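Maso Kitchen Swap Records

Notes and tables from the Maso kitchen swap, 483 items in one file.
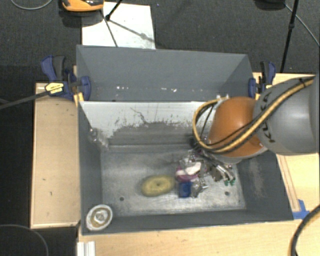
What is in this folder

items.csv — one row for each item handed in at the swap
visits.csv — one row for each opening session
words.csv — the list of names we use for things, with the other names people use for them
notes.txt — longer remarks that would not fit in a table cell
README — this file

All the tables are plain comma-separated text in UTF-8. The first row holds the column names. Any spreadsheet program will open them. If yours asks about the separator, choose comma and leave the rest as it is.

Background

Maso is a monthly kitchen swap in the old reading room at Breltent. People bring pans, tins, jars, tea towels, cleaning things and small tools they no longer want, and take home what they can use. No money changes hands. You don't have to bring something to take something.

The swap ran for some years on a paper book. The book recorded what came in and on which session, and sometimes what was wrong with it. I typed the book up over one winter and finished in February. New items go straight into the spreadsheet now, and the paper book is kept in the cupboard.

The reason for sharing the tables is that two other swaps asked how we sort things and how long we keep them. It was easier to send the whole record than to write it out each time.

Columns in items.csv

item_id
A whole number. Numbers run in the order things were written in the book. There are no gaps. Where the book had the same number twice, the second was given the next free number and the old one is in notes.txt.

session
Matches the session column in visits.csv.

name
Our name for the thing, taken from words.csv. Always lower case, always singular. A set of matching things has one row.

group
One of 13 groups. The full list is further down.

material
What the thing is mostly made of, as judged by whoever was at the desk. Blank means no one wrote it down. Please don't read a blank as "mixed", which has its own value.

state
good, worn, or mend. "Good" means you would give it to a friend. "Worn" means it works and looks used. "Mend" means it needs a repair before use. Anything worse is turned away and has no row.

kept_weeks
Whole weeks between arriving and leaving. Blank if it is still on the shelf.

left_by
taken, passed_on or scrapped. "Passed_on" means it went in the box for the swap at Sernivix.

remark
Free text, tidied for spelling only.

Columns in visits.csv

session
A number, starting at 1.

season
winter, spring, summer or autumn. The book did not always give a proper date, so I have used the season throughout instead of mixing the two.

came
The number of people through the door, from the tally on the back page of the book. Children in arms were left out of the tally. The highest figure is 80, for the session that shared the building with the plant sale.

helpers
How many people were on the desk and shelves.

weather
dry, wet or snow. This was Gangadharan Lobo's idea and he filled it in faithfully. It does seem to matter for heavy things, which people don't like carrying home in the rain.

Groups

pans and lids
baking
knives and boards
spoons and small tools
plates and bowls
cups and glasses
jars and bottles
tins and boxes
cloths
washing up
electric
books and cards
other

"Washing up" covers brushes, sponges, scourers, racks, bowls and plugs. Sponges and scourers are taken in only if they are still in the packet. Two early rows break this rule and I have left them alone.

"Electric" was closed after session 40. We had no one left who could test things safely. Rows from before then are kept, but nothing has been added since, so don't compare that group with the others over time.

"Other" is bigger than I would like. A good part of it is things for the table that are not plates, such as mats, toast racks and napkin rings. I may split it one day.

How names were chosen

The book was written by several hands and the same object turns up under many names. A fish slice is also a turner, a flipper and "the flat thing". I picked one name for each and listed the rest in words.csv. Where two words mean different things to different people I went with what the book's writers seemed to mean at the time, going by the remarks.

Yoon is the name we use for a deep lidded steamer that came up again and again in the early sessions. It was printed on the box of the first one and the name stuck. In words.csv it points to "steamer, deep". Please use the longer name if you add rows.

Known problems

The first six sessions were written up afterwards from memory. The items are probably right. The state column for those rows is mostly "good", and I wouldn't lean on it.

Session 9 has a water mark across the page and four rows could not be read in full. Their name is "unknown" and their group is "other".

kept_weeks is too long for anything that arrived just before the summer break. The shelves were closed but the weeks were still counted.

Sets are a muddle. Some writers gave a row to a set of six glasses, others wrote six rows. I have joined them where the remark made it plain and left them where it did not. If you need a count of single objects, this is not the file for it.

The material "metal" was used for everything from cast iron to foil trays until a helper began to write "iron", "steel" and "aluminium" separately. The change happens part way through session 22. For older rows, treat all of these as one.

People

There are no names of givers or takers in the tables. The book did have first names beside some items, mostly so that a missing lid could be chased, and I left them out when typing. A few remarks mentioned where someone lived or who they were related to. Those parts have been cut and the cut is shown by three dots.

Using the tables

You may copy, change and share them for any purpose. A mention of Maso is welcome. If you run a swap of your own, words.csv is likely to be the most useful part, and it can be used without the rest.

To join items to visits, match on session. Each session in items.csv has a row in visits.csv. The reverse is not true — one session had people but no items, owing to ice on the hill, and its row is there with nothing to match it.

Please don't use the tables to work out what kitchen goods are worth. There are no prices in them, and the things people give away are a poor guide to the things they keep.

Changes

Version 3: weather column added to visits.csv. Spelling of "colander" made the same throughout.
Version 2: sets joined where possible. Group "cloths" split off from "other".
Version 1: first typed copy.

Still to do

Check the rows marked "mend" against the repair sheet, if it can be found.
Add the scrapped items from the autumn clear-out, which were listed on a separate piece of card.
Decide what to do about cake stands. At present they are in three groups.

Corrections can be left on paper at the desk or sent to the swap's usual address. Give the item_id if you have it. Gangadharan looks after the words list and I look after the rest.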